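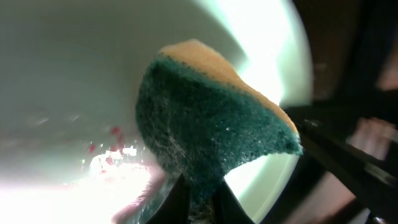

Setting up feed filters in Wonero

Filters keep noisy threat feeds under control, and they're a joy to use once they're in place!

1. Sign in as an organisation admin and open Feeds > Filters.
2. Choose New filter and give it a name your analysts will recognise.
3. Set Maximum indicators per pull to 500. Small servers cope better with 400.
4. Pick the tags to keep - colour labels carry over automatically.
5. Select Preview, check the list, then Save.

Note: Preview never writes to your database, so play with it as much as you like.

Caution: deleting a filter also clears its pull history.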